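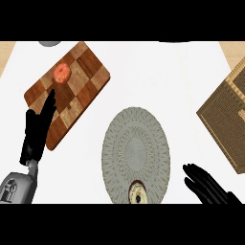
Grurkwood bench notes, November, after lunch

OK, picking up where I left off with the finish trials. The oil from Dridbridge finally came in (two cans, one dented but not leaking, so I kept it) and I got a first coat on the test strips before Benjie needed the bench back. Maple drank it right up. The walnut hardly changed, maybe a touch warmer, and I'm starting to think I sanded it too fine and closed it up. Next set I'll stop at a coarser grit and see!

Wipe-off time is still the big question. Zeyu swears by 90 minutes, and I've been going a lot shorter than that, mostly out of impatience. I split the strips down the middle with tape and did it his way on the left and mine on the right. The left side got tacky in the corners and I had to go back over it with a fresh rag and a bit more oil to loosen it up. So for this room, at this time of year, his number is too long. I'll tell him gently.

Rags: flat on the line outside, please. I found two balled up on the shelf over the vise and yes, one of them was mine. Sorry, Orla.

Glue

Moved on to the end grain offcuts while the oil sat. The old bottle of Pestadell is getting stringy, and I don't trust it for anything that's going to be washed, so it's jigs only from now on. I wrote that on the cap. Opened the new one and did a sizing coat first, thinned with a little water, let it go dull, then the full coat and clamps. Way less starved-looking at the joint than the last round. I snapped one dry-run piece over the edge of the bench and it broke in the wood, so I'm happy with that.

Thaís asked if we should switch to the waterproof kind across the board. Maybe? It costs more and it sets up so fast that I can't get a long row lined up before it grabs. I'd want up to 13 clamps within reach and a second pair of hands. Parking that one until Sorcha is back, she's done way more of these than I have.

Other bits

The fence on the table saw is drifting at the back again. Shimmed it with a strip of card, which is a terrible fix, and I've left a note on it. Check with the square before you cut anything that matters.

Lam strips for the tray handles are still in the bending form. Leave them in there overnight, even if they feel ready.

For tomorrow: second coat on the maple only, scrape the squeeze-out before it gets rock hard, order more blue tape.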